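**Hanane Bouzid on floors, crooked rooms and the jobs she turns down**

Hanane Bouzid had been up since five when we met at her shop in Estlow. A pallet had come in with the wrong glaze on it and she had spent the morning on the phone with the supplier. She offered me a chair, moved a stack of invoices off it, and went back to the phone for a few more minutes before she sat down.

Bouzid Tile is a small company. Her father started it when the family moved up from Varkthorpe, and it has now been in business for 43 years. She joined at nineteen, left to work in a bank, and came back when his knees gave out.

"I hated the bank," she said. "The money was better. I just didn't like being indoors with the same carpet every day. And it was bad carpet."

Most of her work is kitchens, bathrooms and entry halls in older houses. The town has a lot of them, built quickly and added onto later, and she says the additions cause most of her trouble.

"People think the tile is the job. The tile is the last two days. Before that you find out what the floor is doing. In an old house you can have a part that sits on the ground and a part that hangs off the back, and they move differently in winter. If I tile straight across the place where they meet, there'll be a crack there by spring and they'll call me and say the tile was no good."

Her answer is a soft joint along that line, filled with a flexible sealant in the color of the grout. Some customers don't like the look of it.

"I show them a floor where we did it and a floor where somebody else didn't. Then they like it fine."

I asked how she decides where to start in a room. My own kitchen was laid from the back door inward, and there is a thin strip along the pantry that has bothered me ever since we moved in.

"You find the wall people look at," she said. "Usually that's the one across from the door. You measure from there and lay it out dry, no mortar, and you look at what you end up with on the other sides. If you've got a sliver, you shift everything over half a tile. It takes an hour. Whoever did yours didn't want to spend the hour."

Corners come up often when she talks. Very few are square, she said, and new houses are no better than old ones. She carries a folding square that belonged to her father and checks every corner before she gives a price.

"Sometimes it's out by so much that the lines will run into the baseboard like they're trying to leave. You can hide some of that. A bigger tile shows it more. A tile set on the diagonal shows it less, but you waste more material, so they pay more. I tell them both prices and let them fight about it at home."

The largest job she has done was a church hall on the Cosano road, 1442 square feet of plain square tile. The old floor had been glued down over an even older one. Taking them both up took longer than putting the new one in, and the crew found a drain that wasn't on any of the plans.

"We stopped for almost 30 days over that drain. The tile was sitting there in boxes with people's coats on it. They held a wedding dinner on the bare slab. I was invited, so I went, and I spent the whole evening looking at the slab."

She turns down more work than she used to. She will not tile over a floor that flexes when she walks on it, and she no longer does outdoor steps. She also refuses rush work before holidays.

"Somebody calls in March and says they have people coming for Easter. I say, which Easter?"

Price is the other thing people call about. She told me about a man who had found tile at 80 cents a square foot online and wanted to know why her quote was so much higher when he was supplying the material himself. She opened a few boxes in his garage and stood the tiles on edge next to each other. They weren't the same size.

"You can lay those," she said. "You make the grout line wider and you sort them as you go, all the big ones here, all the small ones there. But I charge for sorting. He didn't save anything. He was nice about it, though. He made us lunch."

On grout she has firm opinions. She doesn't like white on a floor. She thinks sealing is worth doing and that most people will do it once and forget. For cleaning she recommends warm water and a little dish soap, and she is tired of being asked about vinegar.

"It eats the grout. Not in one day. But you do it every Saturday for five years and then you call me."

She has one apprentice now and would like two. The hard part to teach, she said, is when to pull a tile back up. A new person sees one sitting a little high and hopes it will settle.

"It won't settle. You have a few minutes when you can lift it and it costs nothing. After that you need a chisel."

Before I left I asked about the floor in her own house. She laughed. The kitchen is still the vinyl that was there when she bought it.

"It's good vinyl," she said.

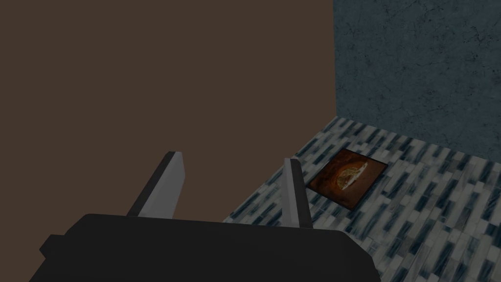 **Mohcine Erraji**
*Staff writer, home and trades*

Mohcine Erraji writes about houses and the people who work on them. He lives outside Estlow and has not yet fixed the strip along his pantry. Bouzid Tile takes calls in the mornings and is closed on Sundays.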